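Ticket 962: grasp scores drop on the fruit task
Opened by Mark Anthony Salazar, September 2, 2018
Status: open

Hiya, me again! I've re-run the Lagman policy on the basket and bowl setup and it still does well on the apple, then goes to bits over the bowl (7 tries, 2 decent lifts). My hunch is the shiny black tray, as the depth map goes patchy wherever it reflects. 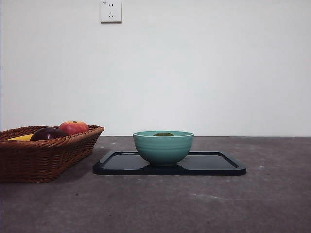
I've tried masking out the tray floor, which got us 3 lifts from the same number of tries, so a bit better but hardly a result. Could someone at Clason send me the older depth filter? I'd like to run both before we touch the training set.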